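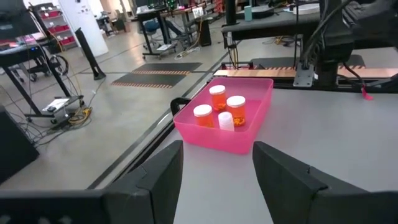
2 min read

26 January 2018

Debarment and the subcontractor problem

Most write-ups of procurement fraud stop at the sentence. The plea is entered, the fine is set, the press release goes out. I spend my working day on what comes after, the exclusion of the company from future contracts, and that part gets very little coverage.

In the federal system, a suspension is temporary and can be imposed while a case is still open. A debarment is for a fixed term, generally not more than three years, though the debarring official can set it longer or shorter. Neither is a criminal penalty. Both are meant to protect the government as a buyer, and the official deciding the matter asks whether the contractor is responsible now. A guilty plea is strong evidence on that point, but it does not settle it.

A contractor who gets a notice of proposed debarment has 30 days to respond. In December I helped a small supplier, Fairclough, read one of these letters. Fairclough was not the target. The target was Worholm, a firm that shared a director with it, and the notice named Fairclough as an affiliate. The file ran to 274 pages, of which 11 dealt with my client. Those pages consisted mostly of invoices and a lease.

Affiliation turns on control. Shared management, shared premises and shared equipment all count — so does a new company set up after the old one gets into trouble, with the same people in the same jobs. The lease mattered more than the invoices did. Fairclough had moved out of the shared building well before the conduct in the plea, and we could prove it with utility bills.

The harder question was an open subcontract with Wallex. Existing work usually continues unless the agency directs otherwise, but a prime contractor can read its own terms more strictly. Wallex had a clause allowing it to end the work on 60 days' notice if a supplier was proposed for debarment. It had not used the clause. It had asked for a written statement, and the first draft of that statement said too much about Worholm. We cut it to one page.

I keep my notes on these matters in Odudance, sorted by date of notice. The date of receipt goes in a second column, and I save the envelope or the email header with it.

The decision on Fairclough is still pending. I will add the outcome to this post when there is one.

Filed under: procurement, exclusion, affiliates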